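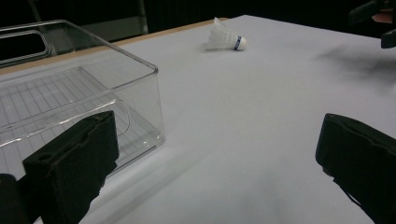 Federball und Plastikbox auf dem weißen Tisch

Naa_Aryee schrieb:
Ihr Lieben, für unser Sommerfest im August suche ich Federbälle, und zwar gute! Natur oder Nylon, was nehmt ihr (wir spielen draußen, bei Wind)?

Clondirton70 schrieb:
Natur, ganz klar, die fliegen einfach schöner. Mir ist das den Preis wert.

Parveen_D schrieb:
Ach, da muss ich lieb widersprechen! Draußen sind die nach 4 Ballwechseln zerrupft. Nimm Nylon, liebe Naa.

Clondirton70 schrieb:
Bei mir halten sie länger, aber gut, ich spiele abends, wenn es windstill ist.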